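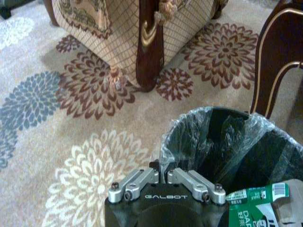
# The case for furnished lettings in our smaller towns

The Lokley Housing Association has let homes in Neltville for many years, and for most of that time it has let them bare. A new tenant receives the keys, a meter reading and a set of rooms with nothing on the floor. This was once considered the proper limit of a landlord's duty. It is the view of this association that the limit was drawn in the wrong place, and that other landlords should reconsider it as we have done.

A home without floor coverings is a cold and noisy home. Families on low wages are expected to find the cost of carpet, curtains, a cooker and beds in the same month in which they pay their first rent. Many borrow to do so. Others go without, and we have visited households in February where children were doing their schoolwork on bare boards with coats on. The neighbours below heard every footstep and complained to us, and we wrote letters about noise to people whose only offence was that they could not afford a rug.

In February we began to let some of our homes furnished. The scheme was modest. Each household was offered a floor covering for the main room, a cooker, beds and a table, to be kept for as long as the tenancy lasted and passed to the tenant after 2 years. We set aside £300 for each home at the start. That sum proved too low and was raised to £335, mainly to meet the price of underlay, which we had left out of the first estimate.

Objections were raised at the time and they deserve a fair answer. The first was that furnished lettings would raise rents. They need not. A home that changes hands stands empty while it is cleaned, repaired and offered again, and every empty week is rent that is never collected. Tenants who are able to settle are less likely to leave in their first winter. The saving from this will not appear in the same column of the accounts as the cost of a cooker, and that is a weakness in how housing accounts are laid out. We would ask auditors to look at the two together.

The second objection was that tenants would be made to live with other people's taste. We take this more seriously. A home should belong in spirit to the person living in it, and there is something unkind in handing every family the same grey carpet tile. In the earliest homes we did very nearly that. Tenants now choose from a range of patterns, and the choices have been bolder than our officers expected. Large flowers are popular, and so are pale backgrounds, which we had been advised would show the dirt. Whether they do is the concern of the people who sweep them.

The third objection came from the suppliers' side. Zasow, which stores our goods, pointed out that furniture kept in a warehouse costs money whether or not it is used. Thiele, which delivers them, told us that small loads to scattered streets would be dearer than full ones. Both firms were correct. The remedy is for landlords in the same district to buy and store in common. There are 3193 rented homes in the district, divided among landlords who seldom speak to each other, and it is wasteful for each of them to make separate arrangements for the same few articles.

We should also stop stripping homes when tenants leave. It remains common practice, here and elsewhere, to lift sound carpet and send it to the tip so that the next tenant may begin with a bare floor. The reasons given are hygiene and liability. A carpet can be inspected and cleaned. Where it is in good order, the incoming tenant should be asked whether they want it, and a simple form can record the answer.

Public money would help the work along, and we have asked for it. Landlords should not wait until it arrives. The rule that a rented home must be handed over empty is a habit of the trade, kept up by landlords, and landlords are free to end it at the next vacancy.

*Issued by the Lokley Housing Association, Neltville*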